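발표 메모: 조리대 위에 뭘 남겨 둘 것인가
2022년 2월 9일, 에르크컴 주민 살림 강좌
발표자: 폴케 달그렌
분량: 슬라이드 13장, 질문 시간 5분 따로

시작하면서
인사는 짧게. 바로 질문부터 던진다. "정리 책을 사고 나서 조리대가 정말 넓어진 분 계십니까?" 손이 올라올 때까지 기다릴 것. 몇 명이 들면 그분들께 언제 사셨는지 되묻는다. 지난주에 샀다는 답은 쳐주지 않는다.

오늘 내가 의심하려는 주장은 "조리대에는 아무것도 없어야 한다"는 말이다. 그라부넬 세미나에서 처음 들었고, 그 뒤로 강좌마다 똑같은 문장을 들었다. 근거를 물으면 대개 사진을 보여준다. 촬영하려고 치운 부엌 사진이다. 저녁 먹고 난 뒤의 부엌 사진은 아직 한 번도 못 받아 봤다.

비어 있는 조리대의 값
말할 것: 물건은 사라지지 않고 자리만 옮긴다. 머그를 찬장 안쪽에 넣으면 아침마다 찬장을 연다. 일주일은 지킨다. 그다음부터는 컵이 슬금슬금 밖으로 나온다.
이피예니아 카라만리디스 씨와 이 문제로 꽤 다퉜다. 그쪽은 습관의 문제라고 하고, 나는 찬장 위치의 문제라고 한다. 강연에서는 두 의견을 다 소개하되 내 의견이 어느 쪽인지 숨기지 말 것.
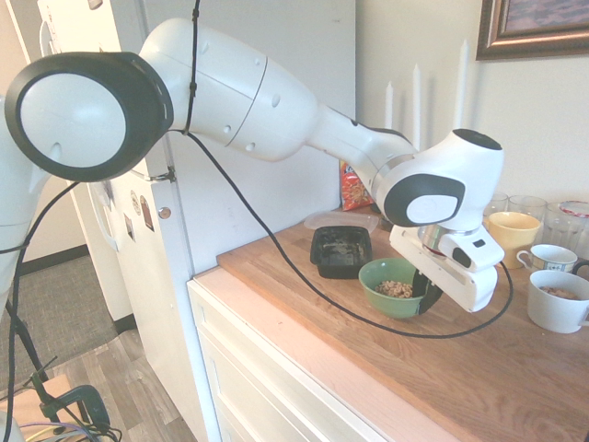 간식 먹은 뒤의 조리대를 기준으로 삼자고 제안한다. 시리얼이 그릇에도 있고 흰 머그에도 조금 담겨 있는 정도의 상태. 이런 걸 보고 "수납이 부족하다"고 진단하는 강사가 많은데, 나는 믿지 않는다. 수납장을 더 사도 시리얼은 그릇에 그대로 있다. 먼저 할 일은 먹을 것과 버릴 것을 가르는 일이고, 여기에 드는 비용은 없다.

음식 찌꺼기가 남은 검은 플라스틱 용기 이야기도 꼭 할 것. 투명한 뚜껑은 뒤에 따로 놓여 있다. 포장 용기를 "나중에 쓰려고" 모아 두는 집이라면 물어볼 것이 두 가지 있다. 지난달에 몇 번 썼는가, 뚜껑이 아직 맞는가. 둘 다 대답이 시원치 않으면 씻어서 분리배출. 청중이 웃으면 잠깐 쉬었다 간다.

컵에 대하여
컵은 늘 과대평가된 문제다. 니에토에서 파는 컵걸이를 써 봤는데, 컵을 걸어 두니 손잡이가 서로 부딪쳐서 결국 하나 건너 하나씩 비워 두게 됐다. 같은 면적에 그냥 세워 두는 편이 더 많이 들어갔다. 이걸 정리라고 불러야 하는지 모르겠다.
튼차이 데미르타시 씨 말로는 자주 쓰는 컵만 밖에 두면 된다고 한다. 그 말은 받아들인다. 다만 "자주"를 누가 정하는지가 빠져 있다. 가족마다 다르게 대답할 것이다.
(시간이 모자라면 컵걸이 얘기는 빼고 이 문단만)

장식품을 치우라는 조언
촛대부터 치우라는 조언을 정말 많이 듣는다. 벽에 붙여 세운 초는 바닥을 얼마나 차지하나? 손바닥만큼도 안 된다. 도마 놓을 자리가 없는 건 초 때문이 아니다. 앞쪽에 나와 있는 그릇과 용기 때문이다. 초를 치우면 치운 기분은 난다. 그 기분에 대해서는 나도 할 말이 없지만, 도마 자리는 그대로다.
단, 불을 켤 생각이면 얘기가 다르다. 과자 봉지나 행주가 옆에 있는 자리에서는 켜지 말 것. 이 말은 빼먹지 않는다.

수치는 조심해서
켁스텔이라고 잘못 적은 원고가 있으니 주의. 케스텔이 맞다. 케스텔 안내 책자에 실린 설문은 응답자가 292명인데, 질문이 "부엌이 더 깔끔해지기를 원하십니까"였다. 원하지 않는다고 답할 사람이 있을까. 이 숫자로 정리함의 효과를 말하는 건 무리다. 책자를 나눠 주지는 말고 질문 문구만 읽어 준다.

함께 해 볼 순서
하나. 그릇과 컵에 든 음식부터 처리한다. 먹을지 버릴지 그 자리에서 정한다.
둘. 포장 용기와 뚜껑을 한데 모은다. 짝이 없으면 보낸다.
셋. 유리컵과 뚜껑 달린 병은 벽 쪽에 모아 둔다. 찬장에 넣는 건 오늘 목표가 아니다.
넷. 레인지 바로 옆은 뜨거운 냄비를 옮겨 놓을 자리로 남긴다. 웍이나 작은 냄비가 화구에 올라가 있다면 더욱 그렇다. 손잡이는 통로 쪽으로 내밀지 않는다.
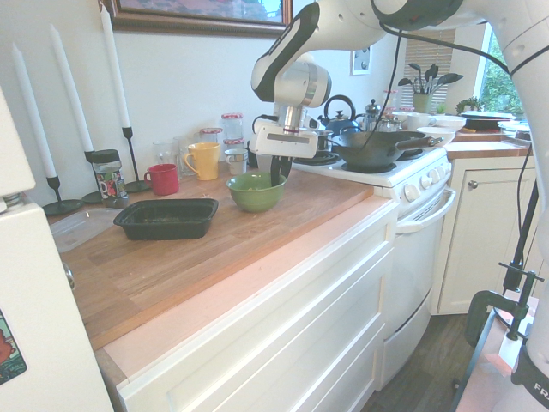
다섯. 주전자와 프렌치프레스처럼 매일 쓰는 것은 그냥 둔다. 누가 뭐라고 하면 매일 아침 꺼내 달라고 하시라.

예상 질문
"그래도 수납함이 있으면 낫지 않나요?" 나을 수도 있다. 사기 전에 종이 상자로 2주만 해 보시라고 답한다. 상자가 그대로 차 있으면 그때 사도 늦지 않다.
"나무 상판은 관리가 어렵지 않나요?" 내 전공이 아니다. 샤자드 아프리디 씨가 3월 강좌에서 상판을 다루니 그쪽으로 넘긴다. 아는 척하지 말 것.
"버리는 게 아까워요." 아까운 것 맞다. 설득하려 들지 말고 무엇이 아까운지 물어본다. 용기 자체가 아까운 사람은 드물었다.

준비물과 잔일
유인물은 다니얄 아바시 씨가 400부 인쇄해 두었다. 뒷면의 순서표에 다섯째 항목이 빠져 있으니 말로 채울 것. 물병은 강단 왼쪽. 마이크는 시작 전에 꼭 한 번 켜 본다.
끝나면 유인물 남은 것은 안내대에 맡기고, 다음 강좌 신청서는 출구에서 걷는다.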